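Willard library opens lamp lending and repair counter

WILLARD, 07/03/2020. The Willard public library has added desk lamps to its list of household items for loan and has opened a counter where residents can have a small lamp checked for cord and switch faults. The service is run with the Zostach Repair Workshop, which set up the checking procedure and will supply replacement parts. Lending starts with a stock of 111 lamps, all of the gooseneck type with a weighted or domed base.

The library already lends hand tools, sewing machines and folding tables. Lamps were added after a survey of cardholders asked which items they would borrow for work or study at home. The survey drew 1,131 replies. A desk lamp was the item named most often, ahead of a second monitor and a printer.

The lending period is four weeks and can be renewed once. A borrower needs a valid library card and a current address in the Willard district. No deposit is taken. A lamp returned with a broken switch or a damaged cord is repaired without charge the first time. The library may bill for a shade or base that is cracked. 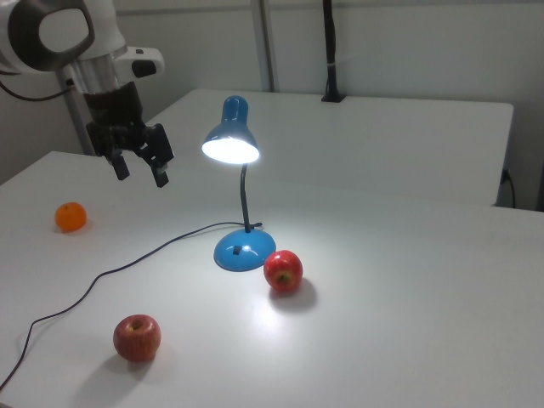
The gooseneck type was picked for its range of adjustment. The shade can be pointed at a page, a keyboard or a wall without moving the base, and the neck holds its position without a spring or a counterweight. Lamps with sprung arms were left out of the first stock. The workshop found that the springs and joints on those models take longer to inspect than the rest of the lamp.

The check at the counter has a fixed order. The lamp is first examined unplugged. The cord is run through the fingers from the plug to the base, and any cut, flat spot or stiff section is marked with tape. The point where the cord enters the lamp is bent gently in each direction. The neck is then moved through its full travel and left for a few minutes to see whether it sags. Only after these steps is the lamp plugged in and the switch worked ten times. A lamp that flickers during the switch test is set aside and opened at the workshop.

Bulbs are checked against the rating label on the lamp. A bulb above the rated wattage is removed and replaced. The workshop reports that this is the most common fault in lamps brought in by residents, and that it can soften a plastic shade well before any damage shows on the outside.

The counter also gives advice on placement, printed on a single sheet that goes home with each loan. The main points concern glare and cord routing. The lamp should stand on the side opposite the writing hand, with the rim of the shade lower than eye level. A glossy desk surface will throw the bulb back at the reader if the shade points toward the chair, and the cure is to turn the shade a little toward the far edge of the desk. A pale, matte surface causes less trouble and spreads the light over a wider area.

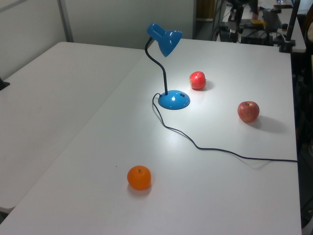 Cord routing takes up half of the sheet. A cord that crosses the working area is easily caught by a sleeve or a book, and a light lamp can be pulled over by its own cord. The sheet asks borrowers to lead the cord off the back or the side of the desk by the shortest path and to leave some slack at the base, so that the strain does not fall on the entry point. Food, drinks and plants should be kept clear of the outlet. A bowl of fruit on the same desk is no hazard to the lamp, but fruit left under a hot bulb will spoil early, and the sheet suggests moving it outside the lit area.

Cords should not be run under a rug or pinched between two tables. Where two tables are pushed together, the cord should go over the top of the joint or be kept to one table. Extension cords are not lent with the lamps. The library will lend one separately on request, with a limit of one per card.

Hours and location

The counter is on the ground floor, next to the returns desk. It is open during normal library hours for loans and on two afternoons a week for repairs. Repair times are posted at the entrance and may change in November, when the returns desk is due to be moved. Items can be left in a tray with a completed form if the counter is closed. The form asks for the lamp model, the fault and whether the lamp has been opened before.

Repairs that need a part from stock are usually finished within a week. Other parts are ordered through Malabanan Electrical Supply, and the owner is told of the cost before the order is placed. Lamps not collected within 60 days are stripped for parts.
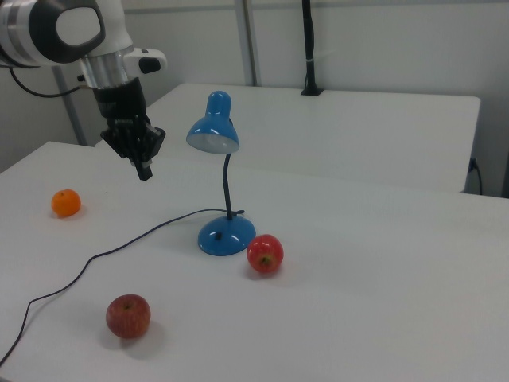

What the counter will accept

Table and desk lamps with a detachable or fixed cord are accepted. Clip lamps are accepted if the clamp still closes. Floor lamps, lamps with a built-in transformer and anything with scorched wiring are referred to the workshop directly. Oil lamps and outdoor fittings are not handled.

Residents are asked to wipe the lamp clean, remove loose shades and bring the bulb in a separate wrapper. Tape around a cord should be left in place so that the damage under it can be found. A lamp that has given a shock should be labeled as such and must not be tested again at home.

Cost and next steps

The library paid for the first stock out of its equipment budget. The Jusow Fund contributed $1,000 toward spare switches, plugs and strain reliefs, and a further $300 toward printing the advice sheet in large type. The workshop has not charged for its time during the set-up period. From the second year it will invoice the library for each completed repair at a rate still to be agreed.

Usage will be reviewed after six months. The review will cover the number of loans, the share of lamps returned with a fault and the average repair time. If demand is higher than the stock can meet, the library will shorten the lending period before buying more lamps. A second type, with a heavier base and a longer neck, is being considered for drafting and craft work.
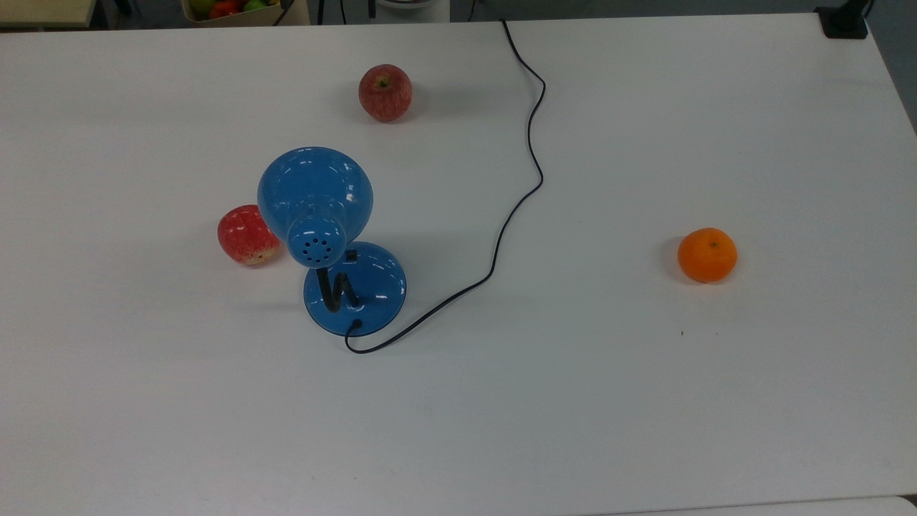 To reserve a lamp

Reservations can be made in person or by phone with a card number. One lamp may be reserved per card, and a reserved lamp is held for three open days. Borrowers with a preference for a left-hand or right-hand switch position should say so when reserving. The advice sheet is available at the counter without a loan.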